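6. The Sandwich Table: Setting Up for Visitors

Of all the stations in the Jekoncombe open day kit, the sandwich table is the one people walk straight toward. They know what a sandwich is, so they know what the arm ought to do next, and they will tell it so, loudly.

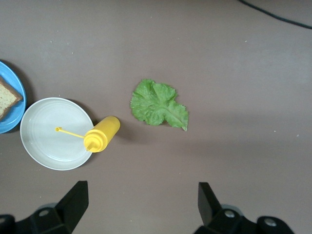
Rodica Stoica wrote to us after her first open day that she'd have put the lettuce out last, once the crowd had settled, and that she wished the guide had told her to run the bread move before the doors opened. Both suggestions are now in the steps below. Thank you, Rodica!

This section covers the table from an empty room to the end of the last show. It assumes the Findura arm is already bolted down (section 3), the gripper is fitted (section 4) and the Fernosent software has been through its first start (section 5). Allow 94 minutes the first time you do it. You will get much quicker.

6.1 What you need on the table

Blue plate, for the bread
White plate, for building on
Slices of bread, more than you think
Yellow squeeze bottle
Lettuce leaves, kept in a lidded box until needed
Damp cloth and dry cloth

The plates don't have to be these colors, but if you change one, go back to 5.4 and show the new plate to the wrist camera before you do anything else. Keep to plain plates. Patterned ones have given us a lot of trouble, especially under ceiling lights.

6.2 Preparing the room

1. Pick the spot for the rope before you pick the spot for the chairs. Visitors stay 20 inches or more beyond the farthest point the arm can reach, measured with the arm fully stretched.
2. Set the rope on the three open sides. The fourth side is for the operator.
3. Put the large screen behind the operator, high enough that a child in the second row can see it. Show the wrist camera view on it from the moment the doors open.
4. Draw the blinds if the sun reaches the tabletop at any point during the visit. Check this at the hour of the show, if you can get into the room the day before.
5. Tape down every cable that crosses the floor.
6. Test the stop button. Press it during a slow move, see the arm stop, release it, and start again.

CAUTION: The stop button stays within the operator's reach for the whole visit. Don't hand it to a visitor, however nicely they ask.

6.3 Laying out the table

Work with the arm in its parked position and the motors off.

1. Wipe the table and let it dry.
2. Place the blue plate to the left in the camera view, with one slice of bread on it.
3. Place the white plate next to it, empty. This is where the sandwich gets built.
4. Place the squeeze bottle on its side with the cap closed.
5. Leave the area between the open fingers clear.
6. Turn the motors on and choose Look from the Fernosent start page. Each item should get a name on the screen within a few seconds.
7. If an item is missing from the list, move it a hand's width and choose Look again.
8. Add a lettuce leaf when you are ready to begin, laid flat, away from the bottle.

Note: The bottle may lie on the table or across the white plate. Across the plate makes a better opening for the show, as the arm must clear the plate before it can build anything, and visitors love seeing it deal with the mess first. It is also the harder pick. For a first show, lay the bottle on the table.

Note: Lettuce wilts under stage lamps. Swap the leaf between shows.

6.4 The practice run

Do this with the doors still closed.

1. Choose Practice. Speed is limited to the lowest setting.
2. Run Move Bread by itself. Watch the fingers come down on either side of the slice. They should close until the bread is held and go no farther. If the slice folds, lower the grip by one step and try again with a fresh slice.
3. Run Move Bottle. The arm should lift the bottle straight up before carrying it anywhere.
4. Run Move Leaf. Expect a miss now and then. A leaf with a firm rib is easier to pick up than a floppy one, so sort through the box and set the good ones aside.
5. Run the full sequence once, from start to finish, and put the table back the way it was.

If all four go well, stop practicing! It is tempting to keep going, and every extra run costs you bread. We got through two loaves before one visit at the Ardeleanu hall and had to send out for more while people were lining up.

CAUTION: Food that has been in the gripper is not for eating. Have a bin beside the operator and put used food in it as soon as each show ends. If you want to feed your visitors, make those sandwiches by hand, on another table, well away from this one.

6.5 Running the show

A show takes nine or ten minutes including questions. The order below has worked well for school groups and for grown-ups.

1. Welcome everyone and point out the rope.
2. Ask the group what the arm should do first. Take several answers. They will disagree, and that is a great start — you can talk about how a task everybody finds easy still has to be put in order for a machine.
3. Press Start. Stay quiet for the first pick and let them watch.
4. During the second pick, point to the screen. Many people won't have noticed that the picture comes from the wrist, and you can hear the moment they get it.
5. When the arm misses something, leave it alone and give it one more try. Say out loud what you think went wrong. If it misses twice, choose Pause, set the item straight by hand and choose Continue.
6. When the arm has parked, turn the motors off and take questions.

Please don't hide the misses. A visitor who has seen the arm fumble a lettuce leaf asks far better questions than one who has seen a perfect run, and you'll enjoy the conversation more too.

CAUTION: Choosing Pause holds the arm still, with the motors on. Before reaching over the table for longer than a quick fix, turn the motors off.

6.6 Questions you will get

Is somebody steering it? In Jekoncombe shows, no. The operator starts and stops the sequence. If you are running the hand-guided version from section 8, tell people so at the beginning.

Could it make my lunch? It could put one together slowly, provided the pieces are laid out on a table it knows. It can't open the fridge.

Why is it so slow? We set it that way for visits. Slow moves are easier to follow and easier to stop.

Can I touch it? Yes, with the motors off, after the show, one person at a time. Let them open and close the fingers by hand. For plenty of children this is the best part of the day.

6.7 Messages you may see

394: An item was seen at the start and can't be found now. Usually a slice has slid off its plate or someone has leaned into the light. Choose Look.

603: The fingers closed on nothing. The arm will back off and wait. Choose Try Again, or Pause if you have already tried.

Write down any other number, along with what the arm was doing, and look it up in Appendix B after the group has left.

6.8 Between shows

1. Motors off.
2. Clear the used food and wipe the fingers with the damp cloth, then the dry one. Get into the corners around the fasteners, where crumbs collect.
3. Wipe the bottle. A smear on the outside makes it slippery to hold.
4. Lay the table again from 6.3, step 2.
5. Run Look once before you let the next group in.

After the last show, park the arm, shut down Fernosent from the start page and switch off at the wall. Cover the gripper if the room will be swept. Packing for transport is in section 7.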